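Progress report to the Verbeke Fund, April

Work on the Starthorpe reading room is on schedule, and we have spent 36 percent of the grant. The roof repair is finished and the builder has been paid. The electrician still has to move two outlets on the north wall before the shelving can go in.

**Collection.** We have sorted 245 boxes of local papers, mostly parish newsletters and the account books of the Plumby mill. Of these, 92 need new folders. The folders are on order and should arrive before the end of next month. Engelbert Nägeli is writing the finding aid and has a full draft of the mill section.

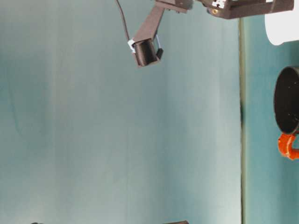 The paint for the reading room is the next thing we need you to sign off on. The architect proposed off-white throughout, but people at the open evening asked for some color, and we would like to follow them. Our preference is a matte light blue-teal on the walls, close to the backdrop in the photo, with the deeper teal of the tabletop for the long counter. Both can be had in washable paint at the same price as the off-white, so the budget line stays as it was. The painter can hold his slot for us if we confirm by the middle of next month.

**Visitors.** The temporary desk in the town hall had 111 visits this quarter. Most people came to look up family names. A few brought papers of their own to donate, and we have started a simple form for this.

**Problems.** The dehumidifier has been slow to arrive and the supplier has changed the delivery date twice. Until it comes, the account books stay in the town hall basement, where the readings have been acceptable.

**Next quarter**

- Finish the outlets and install the shelving
- Refolder the remaining boxes
- Send you the mill section of the finding aid

The second payment request is attached with the receipts for the roof.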